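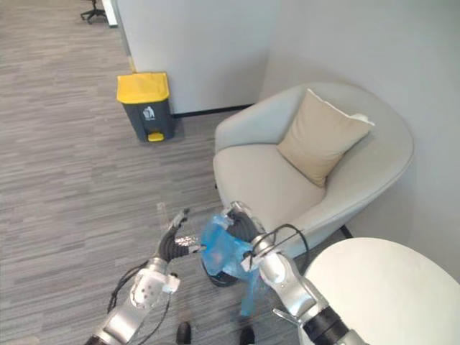 # Blue bags for the lounge corner: does this save any work?

Facilities Talk > Small Offices > Trash and Recycling

Forums New Posts Search Log In

14 replies 2 shares

**deskrow_nilsuwan**

We have a soft seating corner at Pratlow, gray carpet, a gray tub chair with a beige cushion, and a pedal bin with a yellow lid over by the partition. For years everything from that corner went in the pedal bin and the bin got emptied at night. Fine.

Now we've been told to go to see-through blue bags. The idea is that somebody walks the corner with a bag, picks up whatever got left behind, ties it off, and it goes to the back door. The pitch came from the Faston catalog, which promises "up to 25 percent less sorting." Less than what? There's no baseline on the page. I have asked.

I'm not against a plastic bag. I just don't see why a bag and a walk beats a bin with a lid that people already know how to step on. Has anyone here done this for more than a couple of months?

Nipon Nilsuwan

**carpet_tile_guy**

We did it. Works if the bags are decent. The see-through part is the whole point: whoever is at the back door can tell it's a bottle and some odds and ends and doesn't have to open it.

Ours are thin, so two rules. Don't fill past half, and don't drag it over the carpet.

**mothballed**

"Can tell what's in it" is doing a lot of work there. You can tell what's on the outside of the pile. I sorted bags at a school for years and a bottle pressed up against the plastic tells you there's a bottle. Whatever is behind it could be anything.

**carpet_tile_guy**

Then don't fill it so full. I said half.

**mothballed**

And who's stopping at half? People tie a bag when it's full or when it rips. I've never met the person who ties one at half.

**prothero_e**

Blue bag person at the Rerkau office, checking in. I'll split the difference. For bottles it's good. A drink bottle with a bright cap shows up from across the room and you know which pile it goes to. For anything dark or flat it's useless, because everything dark looks the same through blue plastic.
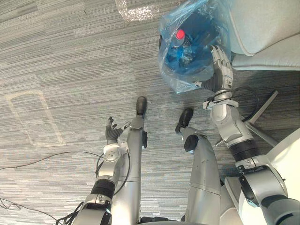

So what we ended up doing is bottles in blue, all the rest straight into the pedal bin, and no mixing. The mixing is where the time goes. If a bottle and a bunch of other stuff ride in the same bag, somebody still has to put a hand in there and pull the bottle out, and at that point you've done the sorting anyway, only later and with your sleeves up.

The caps stay on at our place. Check with whoever picks yours up, the rules are different all over.

Emlyn Prothero

**deskrow_nilsuwan**

That's close to what I suspected. The instructions we were handed say "general lounge items," so bottles and everything else together. I read that as a regular trash bag that happens to be blue.

**lintroller88**

Can I ask the dumb question. How much trash does one armchair make??

**deskrow_nilsuwan**

Not a dumb question. Some days nothing. Other days people eat lunch there and it looks like a bus station. The cushion hides a surprising amount, and wrappers go down the side of the seat where the arm curves around. I lift the cushion every time now.

**lintroller88**

Ok so that's my point. On a nothing day you're walking a bag over to an empty chair.

**backdoor_barb**

I'm the one at the back door (different company, same job) and I'll stick up for the bags a little. With black liners I had to open every one that clinked. With the blue ones I skip most of that. It isn't a huge savings and I wouldn't put a percent on it. But it's my back, and I noticed.

What I can't stand is the little ones. The thin bags crumple up into nothing and cling to your hand, and you spend longer getting the mouth open than filling it. Rub the top edge between your fingers before you start and it opens easier. Or buy the next thickness up and quit fighting.

**mothballed**

Thicker bag costs more. So now we're paying extra to save the time we lost by switching to bags. I'd like to see somebody write that down on one sheet of paper.

**prothero_e**

I tried! We go through a box of 100 a lot faster than the old liners, mostly because people grab a fresh one for a single bottle. That's a habit problem and you can fix it, but it never shows up in the catalog. Our pickup is through Pritchard and they charge us the same whatever color the bag is, so there was no help on that side either.

If I were starting over I'd leave the yellow-lid bin where it is for ordinary trash, hang one blue bag somewhere people pass on the way out, and skip the walk-around except late in the afternoon.

**carpet_tile_guy**

Hang it from what, though? Ours was on a coat hook for a while and it looked terrible. Clients sit in that corner.

**prothero_e**

Inside a cabinet door. You do have to label the door or it may as well not exist.

**lintroller88**

A second pedal bin with a blue bag in it. Done. Why is everyone carrying bags around by hand

**backdoor_barb**

Because a second bin is a purchase and a walk-around is free, on paper anyway. Ask me who approved ours.

**deskrow_nilsuwan**

I did price the second bin after Emlyn's first post. It came back as "let's see how the bags do." So we'll see how the bags do. I'm going to keep bottles separate no matter what the sheet says, and write down how long the walk takes from the chair to the back door and back again. If it's quicker than emptying one bin at night I'll come back and say so. I don't expect to.

Still no answer from Faston on the 25 percent.

**mothballed**

You won't get one. Time the bag opening too, don't start the clock once it's already in your hand.

**carpet_tile_guy**

Also note whether it rains that week. Everybody eats inside when it rains and your lunch corner numbers will be junk.

**deskrow_nilsuwan**

Good one. Will do both — results in June if I'm still speaking to anybody here by then.

Reply Watch Thread Back to Trash and Recycling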